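Fold on the Bed, Not on the Table

Filed under: Household methods
Mar 12, 2024

The standard advice for folding laundry is to use a table. The reasons given are always the same: a table is hard, flat and at waist height. I followed that advice for years, and I now think it is wrong for most homes. The made bed is the better work surface, and the case for it can be put in terms of area, friction and travel distance.

Area first. My dining table is the Fellanholm, the smaller size. With one adult sweatshirt opened out flat, sleeves extended, there is room for one low stack and nothing else. Every further stack goes on a chair, and stacks on chairs fall over. A double bed holds the open garment and a separate stack for each person in the household, with space left between them. Sorting and folding then become one operation. On the table they are two, because the finished pile has to be divided again later.

Friction is the point most people overlook. A varnished tabletop lets cloth slide. When the second sleeve is brought across, the first one shifts, and the fold line moves with it. A quilted bedspread grips the underside of the garment lightly and holds it where it was put. Knitwear benefits most. Dress shirts benefit least, and I concede that a shirt which needs a sharp placket should go on an ironing board in any case.

The usual objection is that a mattress is soft, so the folds come out soft. I tested this in May of last year with two identical loads of 25 items each, one folded on the table and one on the bed. I used the same sequence for both: sides in, bottom third up, top third down. After a week in the drawer I could not tell the two sets apart. The weight of the stack does the pressing. Softness matters only if the bed is unmade, and folding on an unmade bed is a bad idea for other reasons, chiefly that socks disappear into it.

The second objection is height. A mattress top is lower than a table, and bending over it for a long session is hard on the back. This one is valid. The remedy is to stand at the side, keep the garment near the edge, and limit the session. A full load takes me 12 minutes. Anyone who lets three loads accumulate will be uncomfortable, and should do smaller loads. Very low platform frames such as the Filip are a real exception, and I would not recommend the method to their owners unless they are willing to kneel.

Travel distance decides the matter. The dresser is in the bedroom. Clothes folded in the dining room must be carried, and in my experience they are carried as far as the stairs. Clothes folded on the bed are a few steps from the drawer, and they also have to be put away before anyone can sleep. The table imposes a deadline too, at dinner, but that one is easily met by moving everything to the sofa.

Some notes on practice. Make the bed first and pull the cover tight. Keep blankets that live on the bed folded and parked at the head end, against the headboard, where they take up the least useful area. Lay dark garments on a light cover, since lint and stray hairs show up against the cloth and can be brushed off before folding. Work from large items to small. Fold long garments lengthwise before reducing them, and align the layers on one side only; trying to true up both sides wastes time and the drawer will hide the difference.

I have no use for folding boards. I bought the Clelula board, used it for one season, and found that it produces a uniform rectangle that fits none of my drawers. The Rernoreo dividers were a better purchase, though they solve a storage problem and have no bearing on where the folding is done. A tight bedspread and two hands are sufficient equipment.

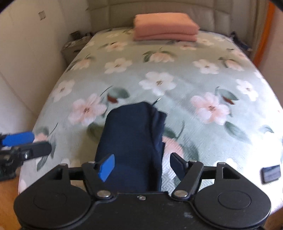

Should a throw blanket stay on the bed while laundry is being folded there?

It can stay if it is folded and kept up by the headboard. Take it off when the load includes sheets or other large pieces that need the full length of the mattress.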